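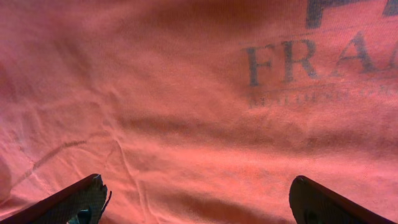 Evaluation of the Bullow Garment Handling Kit for Small Laundries
Second-year project report, Automation option
Author: Howard Haslam
Submitted 14 July 2023

1. Purpose

The Bullow kit is sold by Treltside as an add-on for light robot arms. It comprises a two-finger gripper, a wrist camera, a mounting plate and a software licence for one year. Treltside offers it to small laundries and repair shops that sort and fold clothing by hand. The aim of this project was to decide whether the kit, as supplied, could be recommended to Warklow, a hire laundry that returns mixed casual wear to sports clubs.

The price quoted to the department was £559, without the arm. Spare finger pads are sold in pairs. Training is charged separately and was not bought.

2. Scope

The work was limited to T-shirts. Trousers, towels and anything with a zip were left out, as the supplier's own notes advise against zips in this version. Three matters were examined: picking up a crumpled shirt from a table, moving it without dropping it, and laying it down in a shape that a person could fold quickly. Folding by the robot was not tested. The software has a folding mode but the licence supplied did not include it.

3. Fitting and set-up

Fitting the gripper to the arm took one afternoon. The printed instructions are clear up to the cable routing, after which they refer to a drawing that was missing from the box. Treltside sent it by email the next morning.

The camera must be set up again whenever the gripper is taken off. The routine asks for a printed target, which must be flat – a target taped over a table joint gave a poor result and the routine had to be repeated.

4. Method

Each trial began with one shirt dropped on the table from a fixed height. The arm moved over the shirt, chose a grasp point and attempted a lift. A lift was counted as good if the shirt cleared the table and stayed in the fingers for the whole move. 100 trials were run with the default settings and a further 100 with the grip force and approach height adjusted, giving 200 in total. Plain and printed shirts were both used, as the Hrytsenko method of choosing grasp points, on which the software is based, looks for ridges in the cloth and may be misled by strong printed edges.

Shirts with large prints were placed print side up in half of the trials.
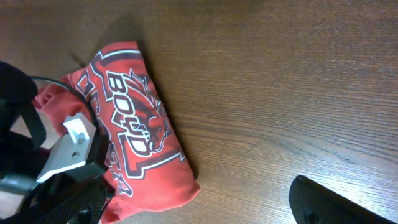

5. Results

With the default settings, the arm made a good lift in 71 trials. After adjustment the figure was 88. Most of the gain came from lowering the approach height by 2 mm. Changing the grip force had little effect on thin cotton.

Failures were of two kinds. In the first, the fingers closed above a shallow crease and took no cloth. In the second, the grasp point was placed on the outline of a printed letter where there was no ridge. The second kind was less common but was not removed by any setting available to the user.

Laying down was less satisfactory. Shirts were usually released as a bundle and had to be spread by hand before folding.

6. Recommendation

The kit is suitable for moving single shirts between a table and a bin. It is not recommended to Warklow for preparing shirts for folding at the present price. The question should be looked at again in September, when Treltside expects to release new grasp software. A trial licence including the folding mode should be requested before any order is placed.

This site uses cookies to remember your settings and count visits. Accept all | Manage choices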